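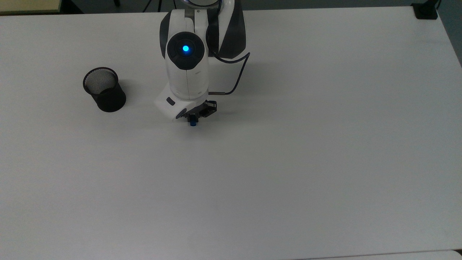
Fasil Birhane thinks the club should have kept the old captain one more season and let the new center back settle in behind him. I don't agree, and since his post in the other thread got locked I'm answering it in a new one.

Onstead let in too many goals from set pieces last year and the captain was marking the near post for most of them. He was a good servant. He is also slower than he was, and the league doesn't wait for anyone.

Posted by Alois Auer, March
Reading time: 2 minutes

Fasil Birhane
I didn't say he should start every week. I said keep him in the squad. You lose your captain and your left back in the same window and then ask a player who doesn't know the league to organize the line. Who is talking to the keeper on corners now?

Alois Auer
The keeper should be talking to them. That's his job.

northbank_hashini
Went to the open training session this morning. The new guy was talking the whole time, pointing people into position, in English too. It was only training, but he didn't look shy to me. They had him on the left of the two, which surprised me because he played on the right at Zistell.

Fasil Birhane
Left? He's right-footed. That makes no sense unless they plan to play three at the back.

northbank_hashini
They did play three at the back for the last part. Then it went back to a four for the small game.

Gebremedhin Nigatu
Three at the back doesn't suit the wide players we have. We tried it away at Ukerdale and were 2 down before anyone had worked out who was supposed to pick up the runner. I'd leave it alone.

oldterrace13
Ukerdale was a different coach and a different squad. I wouldn't judge the shape on one bad afternoon in the rain.

Gebremedhin Nigatu
Fair, but the wing backs that day are the same wing backs we have now. Neither of them likes running toward his own goal.

Hamdia Tsegaye
Has anyone seen what he's being paid? My worry is the length of the deal more than the player. If it goes wrong we are stuck with him, same as with the striker we couldn't move on.

Alois Auer
The club hasn't given a figure. I'd ignore whatever number gets passed around on here.

Hamdia Tsegaye
I wasn't going to pass one around. I was asking.

Alois Auer
Okay, sorry. It reads sharper than I meant it.

oldterrace13
On the captain: he asked to go. He said so in the match program before the last home game. He wanted regular football and Ayele offered it – you can't keep a man on the bench who doesn't want to sit there.

Fasil Birhane
I missed that. If he asked to go then fine, I'll drop that part. I still think we needed one more experienced defender and we've got until the window shuts to find him.

northbank_hashini
Agree with that. An injury to either center back and it's a teenager coming on.

Gebremedhin Nigatu
The teenager was decent in the cup. I'd sooner give him 10 games than pay for someone's last contract.

Fasil Birhane
We'll see how he does against a proper number 9. I'll be in the usual seat for the opener if anyone wants to argue about it in person.

Contact the moderators | Copyright Onstead Supporters Board | Back to top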